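About the Flimar Lab

Flimar is a small research lab working on one stubborn question: how can a robot learn to handle cloth? We started with two people and a borrowed bench, and we are still small enough that everyone folds, films, labels and codes.

Rigid objects have had most of the attention in robotics, and for good reason. A mug keeps its shape when you pick it up. A sweater has a new shape every time you touch it, and half of it is hidden behind the other half. We love this problem! It touches math, mechanics and the plain everyday knowledge that anyone who does laundry carries in their hands.

What we work on

Our main project is called Skukell. It is a method for deciding where to grip a piece of fabric using only the view from the wrist, right up close, where the cloth fills nearly everything the robot sees. Most systems look from above and plan the whole fold in advance. Skukell makes a short guess, moves a little, looks again and guesses again. Folds and creases are its landmarks – a deep fold reads as a dark band, a shallow dip as a soft smudge, and both say something about how the cloth is hanging.

We train on blurry views too. Early on we threw them out, and the method got noticeably worse at the moments that matter most, when the arm and the fabric are both close and things are moving. Now they stay in, streaked weave and all.

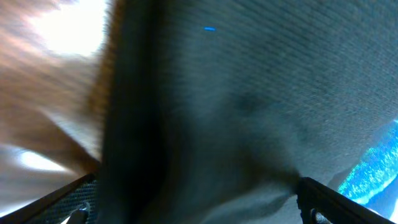
What we have found so far

In our latest round we ran 149 grasp attempts on garments the method had never seen. Adding the blurred views to training gave us 65 more usable grasp labels from the same recordings, and the biggest gains came on dark, plain knits, which had been our weakest group by far. Thin, shiny linings still give us trouble. So do sleeves turned inside out, and we have a whole shelf of those waiting.

Huvov is the second project, and a younger one. It looks at when to let go, a question we find every bit as interesting as when to grab. We hope to share first results in November.

How we work

We meet every Monday to watch failed runs together, start to finish. It is the best hour of the week. New members usually spot something in their first session that the rest of us have stopped noticing.

Our test garments come from the Renaud thrift store down the street, washed and worn, with pilling and stretched hems. If you have a pile of odd fabrics or a question about our methods, stop by the lab or write to us. We are always glad to talk about cloth.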